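3.2 Leaks, launch windows and the step counter that was always coming

Wearables are a gift to anyone who studies product rumors. They are small, they are updated often, and a new one tends to look a good deal like the old one, so a blurry photo of a strap can keep a tech blog busy for a week. Our corpus follows four bands through their pre-launch months: the Gidance, the Nitach, the Dalen and the Skernemis. Of the 2,000 posts collected, 712 named a launch date. The dates did not agree with each other, and in a fair number of cases they did not agree with the headline above them.

We coded each dated post for where its date came from. The largest group cited another post. Following these citations backward was slow work, and it mostly led to a forum thread in which someone had asked a question and someone else had answered with a guess. By the third retelling the guess had become "sources suggest." By the fifth it had picked up a price. The Nitach was the worst case here. It had seven separate launch dates in January alone, each reported with the same calm, and the posts announcing the later ones rarely mentioned the earlier ones.

The second group reasoned from the calendar. If the last Gidance came out before a trade show, the next one would too, and if the show passed without it, there was always another show. This is a perfectly decent method when a company has a habit. The makers of the Dalen had released one band before, which is thin material for a habit, but the posts made do.

The third and smallest group relied on retail listings. These were the most accurate by a wide margin and the least read. A store page with a placeholder price does not make for much of a story, and 200 of the posts in this group ran to a single paragraph.

We also looked at what the pages put next to their text. Pre-launch posts have a supply problem: the product cannot be photographed, yet the template wants a photograph. Writers filled the slot with last year's model, with stock joggers, or with whatever was to hand. 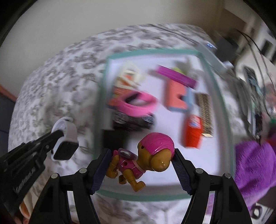

Figure 4. Toy dog with pink helmet and vest.

3.3 Hedging and its afterlife

Posts in the corpus hedge constantly. "Could," "may" and "more than likely" turn up in the first two sentences of most dated posts, often together, as though one might fall off. What interested us was how long they lasted. A hedge in the body text seldom made it into the headline, and a hedge in the headline seldom made it into the next site's version.

The Skernemis shows the full cycle. An early post said the band might be waterproof. Later posts dropped the "might," a buyer's guide ranked it for swimmers, and a final round of posts expressed disappointment when the published specifications said splash resistant. Several of these came from sites that had carried the claim in the first place. None ran a correction, though one did change its headline on Feb 2, 2020, and left the rest of the post as it was.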